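**Electronic bill presentment** is the delivery of bills to customers in digital form, usually together with a way to pay them. It is used by electricity and gas retailers, water authorities, phone companies, local councils and insurers. The term covers the bill itself, the notice that tells the customer it is ready, and the record kept by the biller. Payment is often handled by a separate system, although most customers see the two as one service.

The practice is also called e-billing or paperless billing. Billers in Australia tend to use "e-bill", while some Canadian billers prefer "electronic mail delivery" or simply "digital mail".

## Background

Household bills were printed and posted for most of the twentieth century. A biller would close its accounts for the period, run a print job, and send the output to a mail house for folding and inserting. Customers paid by cheque, over the counter, or later by phone and direct debit.

The first electronic bills were copies of the printed page. The print file was converted to a PDF and placed on a website, where the customer had to log in to find it. Take-up was slow. Many people did not remember their login, and the paper bill kept arriving in any case. Billers began to see wider use once they sent the bill, or a short summary of it, straight to an email inbox.

Text message notices came later and were aimed at prepaid and mobile customers. They carry the amount, the due date and a reference number, and leave the full bill to be opened elsewhere.

## Models

### Biller direct

In the biller direct model, the customer deals with each company through its own website or app. The biller controls the layout, keeps the customer's details and can show extra material such as usage graphs. The main drawback falls on the customer, who needs a separate account for every company.

### Consolidator

A consolidator gathers bills from many companies and shows them in one place. This is often a bank's online service, but it can be an independent firm. In a *thick* arrangement the consolidator holds the whole bill. In a *thin* arrangement it holds only the summary and sends the customer back to the biller for the detail.

Taron is a consolidator of the thick type. As of September 2024 it carried bills from 811 companies, most of them councils and small water authorities that did not run a billing site of their own. Its main competitor, Tilon, uses the thin model and carries fewer billers, but these include larger retailers.

### Agent and reseller networks

Some bills are paid through shops, newsagents and other agents who take cash and enter the payment on a portal. The agent keeps a balance with the network operator, and each payment is drawn from that balance. The operator pays the agent a fee per transaction or a small share of the value. Phone top-ups and transit card reloads are commonly sold through the same portals.

Hailu runs a network of this kind, arranged in three tiers. Distributors sign up agents within a region and top up their balances, and the operator settles with the billers once a day. Agents must display the service fee before taking payment.
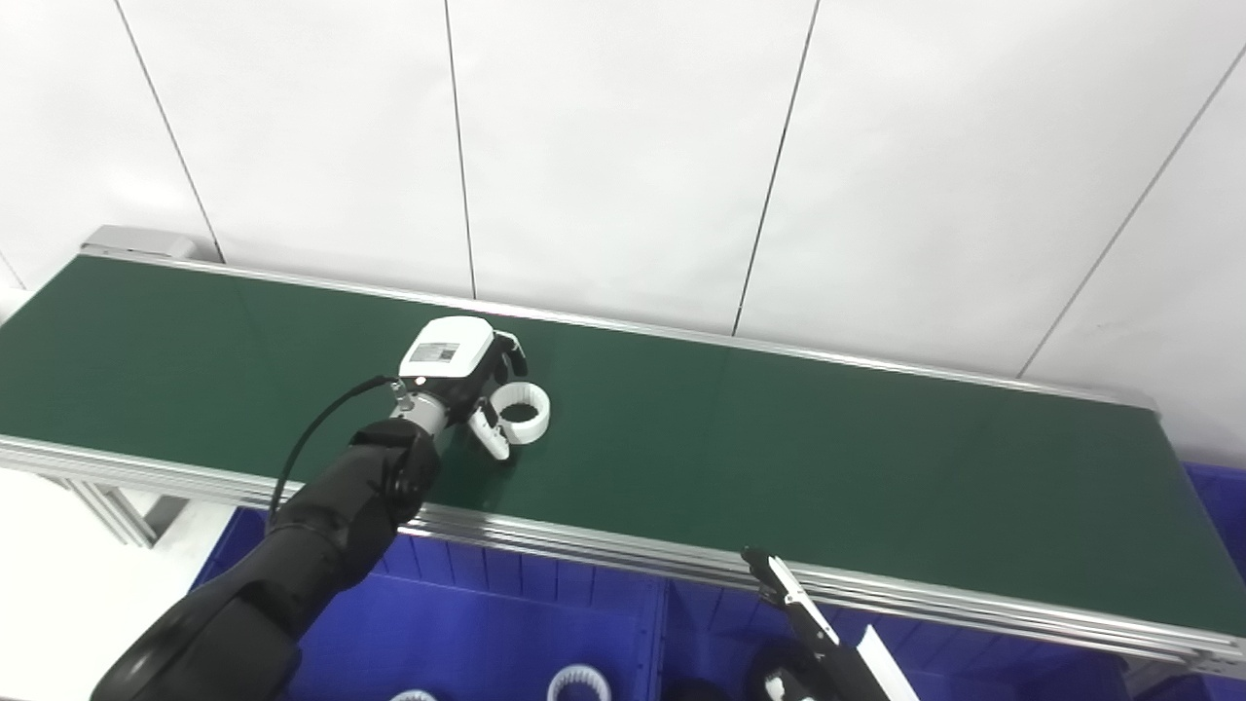 ## How a bill is produced

The steps differ between companies, but a typical billing run has four stages:

1. **Extraction.** Account balances, meter readings and charges are taken from the billing system at the close of the period.
2. **Composition.** The data is placed into a template. The same data may be composed twice, once for print and once for screen.
3. **Checking.** Unusual amounts are held back for review. A bill many times larger than the one before it is a common trigger, as is a bill for zero.
4. **Delivery.** Bills are sent by the channel each customer has chosen, and the result of each delivery is recorded.

Failed emails are a regular problem at the last stage. An address may be closed, full or typed incorrectly. Most billers try again and then switch the account back to paper. Juteck, which supplies billing software to gas retailers, changed its default setting in August so that an account returns to paper after three failed attempts. The earlier default was four.

## Reference numbers

Each bill carries a reference that links the payment to the right account. It normally contains a biller code, a customer number and a check digit. The check digit is worked out from the other digits and catches most single typing errors. It does not catch a valid reference that belongs to someone else, so many portals also show part of the account holder's name before payment is confirmed.

References may be fixed or may change with each bill. A fixed reference is easier for customers who save it in their banking app. A changing one lets the biller match a payment to a particular bill, and this is useful when an account has several amounts owing.

## Costs and fees

An electronic bill costs less to send than a printed one, mainly through savings on postage. Set-up costs are higher, and small billers may not recover them for some years. This is one reason councils and co-operatives often join a consolidator.

Some companies charge a fee for paper bills. These fees have been criticised by consumer groups, who argue that they fall mostly on older people and on households with no reliable internet service. Billers that charge the fee often waive it for customers over 70, for concession card holders and for people with a disability - though the customer usually has to ask.

## Security

False bills are a common form of email fraud. The message copies the look of a known company and leads to a page that collects card details. Billers have responded by including part of the account number in each message, by leaving payment links out of emails altogether, or by sending bills only through a bank's own inbox.

Agent networks face a different risk. A payment entered against the wrong reference can be hard to recover once the operator has settled with the biller. Networks generally allow a short period in which the agent can cancel, and after that the customer must apply to the biller for a refund. The printed receipt is normally required.

## See also

- Direct debit
- Payment gateway
- Prepaid mobile service
- Smart meter
- Utility bill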